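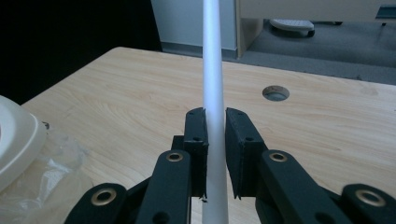
Yuk-lan Liu wrote to tell me my old page was no use to anyone with a bay window, and that she'd had to ring me twice to find out whether I even did linings. Fair enough! So I've rewritten the lot, updated Wed 27 November, bay windows included.

Do you make curtains from scratch?
Only now and then. Most of what I do is altering: taking up, letting down, adding linings, turning two tired pairs into one decent pair. If you want a whole houseful made new I'll happily give you the number of the workroom over in Jorkuvden, who have a proper long table and more patience than me.

How should I measure?
Use a metal tape, please (the cloth ones stretch, and mine is a disgrace). Measure from where the curtain will hang, so the eye of the ring or the bottom of the glider, down to where you want the hem. Do it at both ends and in the middle. Floors in Fornley are wonky and I've had a drop change by 6 cm across one window. Write all the numbers down, even the ones that look wrong.

And a bay?
Measure each section along the track, corner to corner, and then the whole run in one go with a bit of string laid in the bends. If the two totals don't agree, trust the string. I can come and do it for you if you're in the village.

Should I wash them before you take them up?
Yes, if they're washable at all. Cotton shrinks, linen shrinks more, and I'd hate to give you a lovely hem that ends up flapping round your shins. Velvet I'd leave well alone. If there's no label, ask me first and we'll try a scrap from inside the hem.

What does it cost?
A plain hem on an unlined pair starts at £17. Lined ones take longer and heavy interlined ones take forever, so I quote for those when I've seen them. The dearest job I've ever done was £565, and that was a stairwell window with pattern matching all the way down. I still dream about it.

How long will you have them?
Usually 2 weeks. November is my busy month, when everybody notices the draught on the same evening, so do get in early or be ready to wait.

Which lining do you use?
I've used Sýkora blackout for years and like it very much, it hangs softly and doesn't crackle. For ordinary lining I buy Juvska cotton sateen in ivory. You can bring your own, but please not the rubbery stuff, my machine skips stitches all over it.

Can you leave the hem deep so I can let it down if I move?
I love being asked this! Yes, and I wish more people would. Just say so when you drop them off, and I'll fold the spare up inside and slip-stitch it by hand so it comes out easily.

Do you do blinds?
Roman, yes. Roller, no, sorry.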